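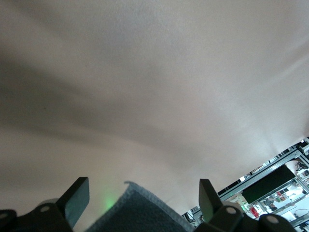
tansyroot
Looking for a plain cover for a long work table, nothing shiny. I had the Rimley in sand for 11 years and they dropped it. Color is my main problem, as every sample changes with the light. Beige here goes bluish gray in one patch and has a whitish sheen lower down. Is the Lunberg any better?

mudroom_ed
Lunberg is fine. Every pale cover does that by a window. I'd go darker.

tansyroot
Darker shows lint. I sew on it.
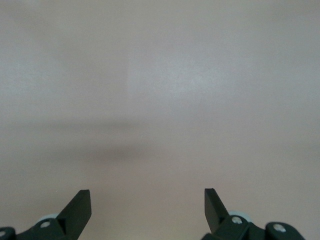 Off-white, gray shadow across the middle

pqhollis
Disagree with Ed. Pale is easier to cut dark fabric on. Després sells by the yard and ships from Clevstead, took until Tuesday for mine. Buy extra for the overhang.

mudroom_ed
Després creases if you store it folded. Ask for it on a roll.

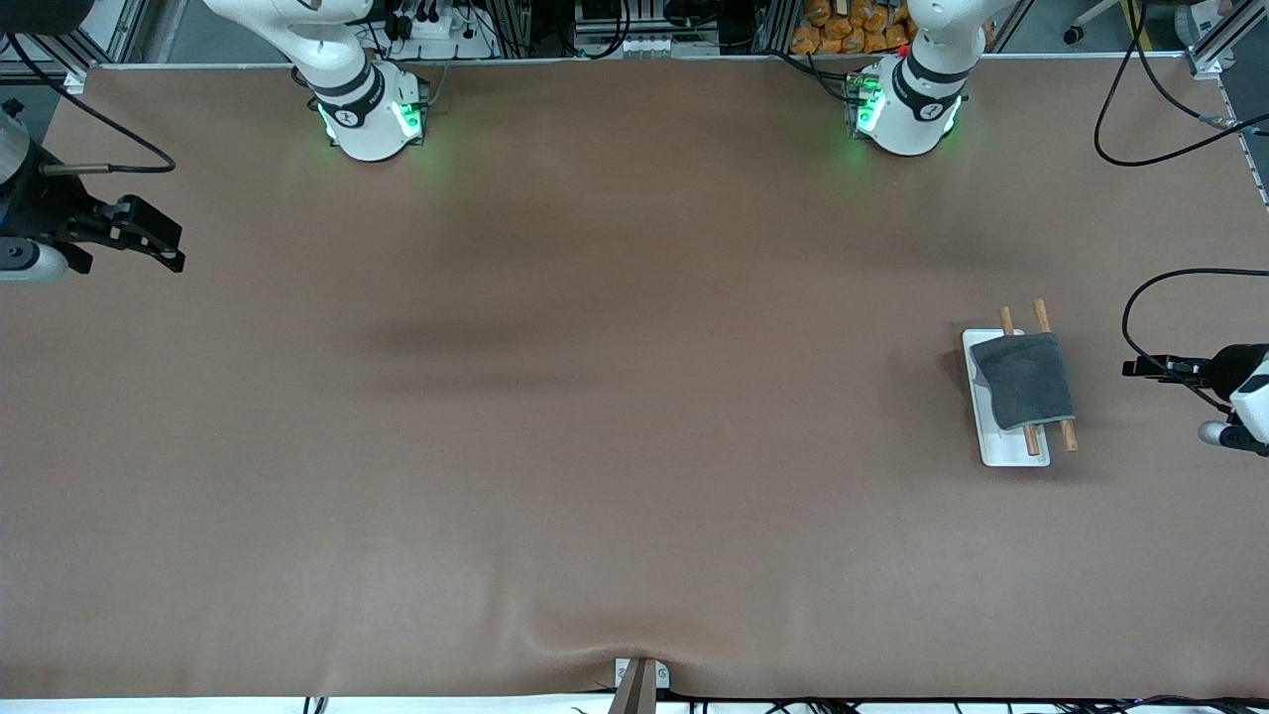 Light brown, bunching a little at the front edge

pqhollis
Clips under the front edge fix that. Don't iron it.

tansyroot
I iron mine on low with a towel over it. Ordering the Després, on a roll.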